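How to Prepare a Tabletop Robot Demonstration for Visitors
Grostavham Technical Center, Visitor Programs
Last revised July 11, 2025

These instructions apply to staff who present the two-arm table station during an open day at the Bekness building. A standard presentation lasts 30 minutes.

Before the doors open

1. Confirm with the front desk that the group has signed in. The Lindqvist Hall may hold no more than 600 visitors at one time.
2. Clear bags and coats from the walkway beside the station.
3. Set out the tableware according to the Astimar layout card: cup and saucer at the back left, tray at the back right.
4. Check that the cables follow each arm and do not catch at the elbow when the arm is moved by hand.
5. Run one full cycle without an audience. Enter the result in the station log.

During the presentation

6. Ask visitors to remain behind the floor line. Children should stand in front.
7. Introduce the task in one or two sentences before starting the arms. Visitors follow the work more easily when they know which objects are to be handled.
8. Keep one hand near the stop button at all times. If an item is dropped, stop both arms before reaching onto the table.
9. Pause between cycles and invite questions. Technical questions that cannot be answered on the spot should be written down and passed to the program office.

The two-arm station with tableware set out:
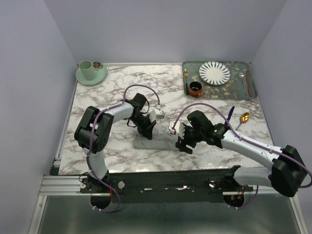
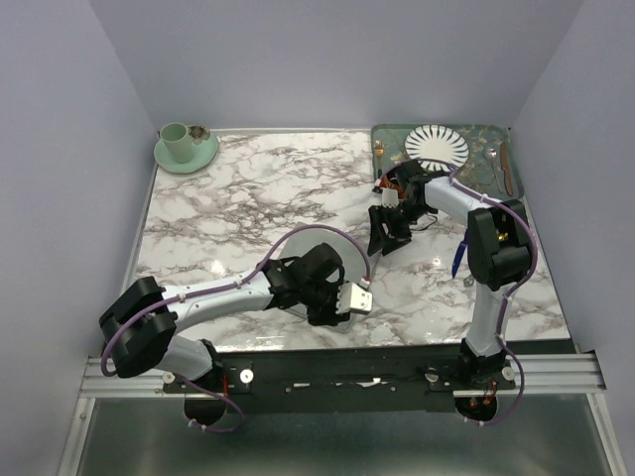 After the presentation

10. Return both arms to the rest position and switch off power at the wall.
11. Wipe each piece of tableware and place it in the padded case. Report chips or cracks the same day.
12. Record the number of visitors. The open days in June received 1,735 in total, and the program office relies on these entries when it assigns staff.

Requests for additional layout cards may be made at extension 944.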